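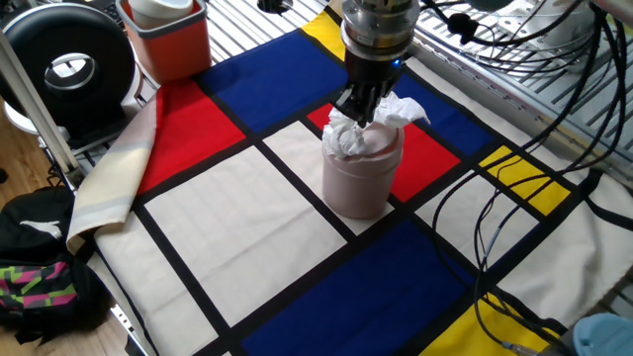
Zarkholm Home opens its first repair and refill shop in Grostitz this July

GROSTITZ – I've wanted to write this announcement for two years, so please forgive me if I sound a little giddy. In July we're opening the doors of our first real shop, at 22 Santoso Street, right across from the old bus depot. We've been selling home goods online out of a rented garage up to now, and I can't tell you how happy I am to be getting my garage smell out of the packing paper!

The shop is going to do three jobs under one roof. Up front we'll sell the things people already order from us (table linens, bathroom storage, soap dishes, the lot). Along the left wall there's a refill bar with dish soap, laundry liquid and hand wash, and you can bring any clean bottle or jar you like. In the back is the part I'm most excited about – a mending counter, where you can drop off a torn tablecloth or a curtain with a sagging hem and pick it up the following week.

We're starting with 248 products on the shelves. That's fewer than we carry online, and it was hard to choose. Bulky stuff like hampers and drying racks will still ship from the website, but you can have them sent to the shop and skip the delivery fee.

The refill bar is stocked by Imelance, a small soap maker just outside town. We've used their hand wash at home for ages, and when I asked if they'd sell it to us by the drum they said yes before I'd finished my sentence. There will be unscented versions of everything, plus a lemon one and a rosemary one. The lavender isn't ready yet, so please don't ask me when. I've been asking too.

The first 100 customers will get a free cotton tote and one free hem at the mending counter, good through the end of the season. You don't have to buy anything to get one. Just come in and say hi.

We'll be open from 10 a.m. to 6 p.m., with a short break at lunch until I've hired a second pair of hands for the register. If you sew, or you just like talking to people about dish soap, I'd love to hear from you – there's an application form on our website and paper copies will be by the door.

There's bike parking out front and a ramp at the side entrance. Street parking is free after 4 p.m.

Reporters and local bloggers are welcome to come by before we open. Send a note through the press page on the Zarkholm Home site and I'll set up a time and put the coffee on.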